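Receipt

A receipt is a written acknowledgment that something of value, usually money, has passed from one party to another. It is among the oldest kinds of writing and among the least read. Clay receipts for barley, sheep and beer survive from ancient Mesopotamia in large numbers, which suggests that people were already keeping them in case they needed to return something.

Contents
Origins
The till roll
Paper and fading
Length
In Layug
See also

Origins

Early receipts named the goods, the person handing them over and the person taking them in, and were often sealed by a witness. Tax receipts are especially common in the ancient record. Greek-speaking taxpayers in Egypt were given theirs on broken pieces of pottery, a material that was cheap, lasted well and did not go through the wash.

For most of the following centuries a receipt was a matter for merchants, landlords and the state. A person buying a loaf did not expect one and would have been puzzled to get it. Where large sums were involved, the receipt was written out by hand and signed, and in some countries a revenue stamp had to be stuck to it, so that the government was paid for the fact that somebody else had been.

The till roll

The everyday shop receipt is a product of the cash register, which came into use in the United States in the late 19th century. The register was meant to stop clerks from pocketing the takings, and the printed slip was part of the same plan. A customer who expected a slip would wait for one, and the clerk would have to ring up the sale to produce it. The customer was in effect an unpaid store detective, and was given a small piece of paper in return.

Early slips showed a total and little else. Itemized receipts became usual once registers were joined to scanners and price files, and the slip began to carry the name of each article, generally shortened to a form that the buyer could not match to anything in the bag.
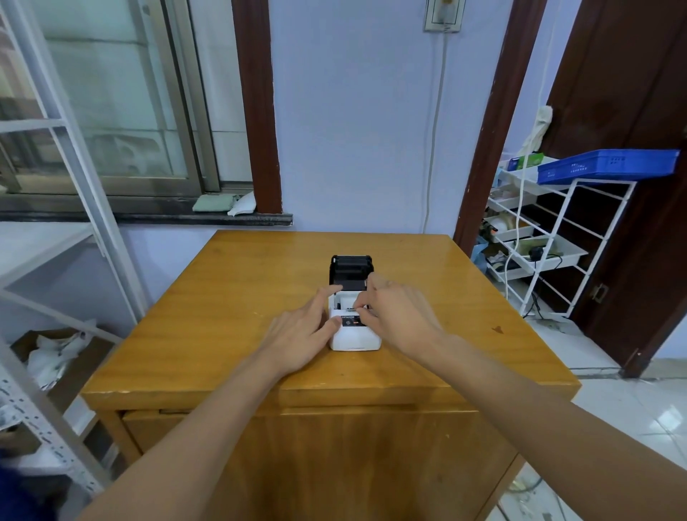 A receipt printer with its paper compartment open.

Inked ribbons gave way in many shops to thermal printing, in which the paper itself darkens when heated. Thermal printers are quiet and need no ribbon. They do need the right paper, put in the right way around, as only one side of it is coated. A roll loaded backward feeds perfectly and prints nothing, a fault usually found with a line of customers waiting.

Paper and fading

Thermal receipts fade. Sunlight, warmth, hand cream and some plastic wallets all speed the process, and a slip kept on a car dashboard may be blank by the end of the summer. Warranties, on the other hand, often run for years and ask for the original receipt. The usual advice is to make a photocopy, and this advice is usually remembered on the day the toaster fails.

Length

A receipt for a single item may run much longer than the item. Return policies, coupons, opening hours, survey invitations and seasonal greetings are all commonly added below the total. The writer Eduardo Pangilinan, in his short history The Paper Tail, called this part of the slip "the only newspaper some shops have ever wanted to publish." He measured one at 185 centimeters, issued for a pack of gum.

Pangilinan also divided receipt keepers into 3 classes: those who file, those who stuff, and those who say "no, thanks" and later regret it. The scheme has been criticized for leaving out people who use them as bookmarks.

In Layug

The market town of Layug is sometimes mentioned in writing on the subject for its so-called receipt dispute. A stallholder, Ramil Cruzado, gave handwritten slips on which he noted the price along with his opinion of the purchase ("too many onions"). After a complaint from a customer, the market office ruled that a receipt might record the goods, the sum and the date, and nothing further. Cruzado complied, and began putting his opinions on the price tags.

The last slip of the old kind is dated Sunday, January 31, 1999, and records the sale of six eggs and two combs. It hangs in the market office. The remark at the bottom has been covered with tape, though visitors from as far away as Plalby have tried to read it by holding a flashlight behind the glass.

See also
Bill of sale
Cash register
Invoice
Ticket stub
Shoebox (accounting)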